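We use cookies to remember your settings and count visits. Accept | Settings

Company > About Us

About Sterkance

Sterkance makes a two-arm assembly kit for small motor shops. The kit is called Plurov. It is built for the part of the job that most machines leave to people: picking up a stator, a hub or a rotor from a table, turning it the right way and bringing it to the part it belongs with.

The company was started by Benoît Guérin and Yutong Zou, who had both worked in motor repair before they worked in robotics. Benoît ran a rewinding shop. Yutong designed test stands for hub motors. They met over a broken test stand and spent the next two years building arms in the back of Benoît's shop. The shop has since closed and the bench vise came with us.

We now have offices and a workshop in Mundulport. We design the control software and the gripper fingers there, and we put together and check every kit before it ships.

What we sell

A Plurov kit has two arms on a shared torso, a two-finger gripper on each arm, a camera module above each wrist and a head camera. It works at an ordinary table. You do not need a cage or a special floor for the standard setup, but you do need a risk assessment, and we will go through it with you before delivery.
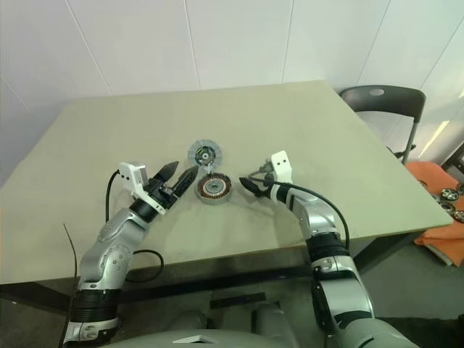 Most of our customers build or rebuild motors in small batches. A typical order is 80 units of one model, then a change to something else. A fixed line makes little sense for work like that, and a change of model on Plurov takes one operator and a short teaching session. The operator guides the arms through the job, the software keeps the runs, and we train on them. A new task usually needs 262 recorded runs before we will sign off on it. Some need more. We tell you which ones before you pay for them.

The fingers are pointed and narrow so they can reach between parts that lie close together. They are a wear item. You can change them yourself with one hex key, and spare sets are sold by the pair.

What it does not do

Plurov does not wind coils. It does not solder. It is slower than a trained person on nearly every task we have timed, and customers who need speed above all should look at a dedicated machine. Very thin wire leads are still hard for it, and we ask to see your parts before we quote. Send us two of each if you can spare them.

The Shao program

Shops that are not ready to buy can rent. Under the Shao program we bring a kit to our workshop table or yours, set it up with your parts, and work on one task with you for 5 weeks. You keep the recordings and the report whether or not you go on to buy. Chunhua Cheng runs the program and answers the first email herself.
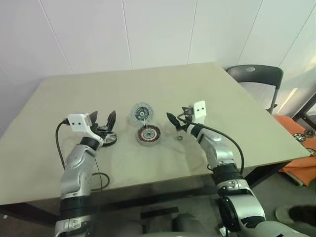

Plurov at the table with a wired stator and disc between its grippers.

Who we are

Benoît Guérin looks after the hardware and the workshop. Yutong Zou leads software. Agathe Langlois is in charge of training and writes the operator manual, now in its third edition and a good deal shorter than the first. Lorna Galbraith handles sales, contracts and service visits. If a kit stops working, your call goes to Lorna's desk and then to whoever built your kit. The builder's name is on the inside of the rear cover.

We are a private company and have taken no outside investment. The first Plurov kit was delivered on 19 May 2022 and the customer still has it, with newer fingers and a replaced left elbow.

Service and parts

Every kit comes with a one-year warranty on the arms and torso. Our parts list runs to 775 items and all of them can be ordered singly, including cables, camera brackets and joint covers. Service contracts are optional. Software updates are free for as long as we support your model, and we give a full year's notice before support ends.

Visits to the workshop are by appointment. Bring your own parts and allow a full morning.

Filed under: Company, Motor Assembly, Two-Arm Kits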